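Otters confirmed on the Wirkitz for first time since survey began

The Wirkitz River Trust has confirmed that otters are breeding on the upper Wirkitz, following the discovery of an active den on a wooded bank upstream of Kerkovness. It is the first breeding record on this stretch of the river since the Trust began its annual survey 9 years ago.

Field staff found fresh tracks and droppings during a routine check in March. Trail cameras were then placed along the bank, and footage recorded before dawn in May shows an adult female with three pups.

The exact site is not being made public. Otters with young are easily disturbed, and the Trust asks walkers and anglers to stay on the marked path and keep dogs on a leash between the Kerkovness footbridge and the old mill weir. A buffer of 300 feet has been set on either side of the den, and planned willow cutting in that section has been put off until winter.

The Trust believes the animals moved in from the Li, a smaller river that joins the Wirkitz below the town and has held otters for many years. Work to reconnect the two rivers was finished last fall, when a disused concrete barrier was removed and a side channel reopened. Fish numbers in the channel have risen since then — a promising sign for the young family.

The project is supported by the Grestier Foundation, which has agreed to fund monitoring for a further three years. The new funding will pay for more trail cameras, bank repairs and a program of visits to local schools.

Sightings of otters anywhere on the Wirkitz or the Li can be reported to the Trust's office in Kerkovness.

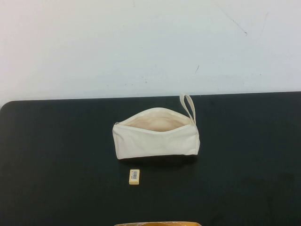 Reports should include the time of day, the nearest bridge or landmark, and the number of animals seen. Photographs are welcome, but should be taken only from public paths.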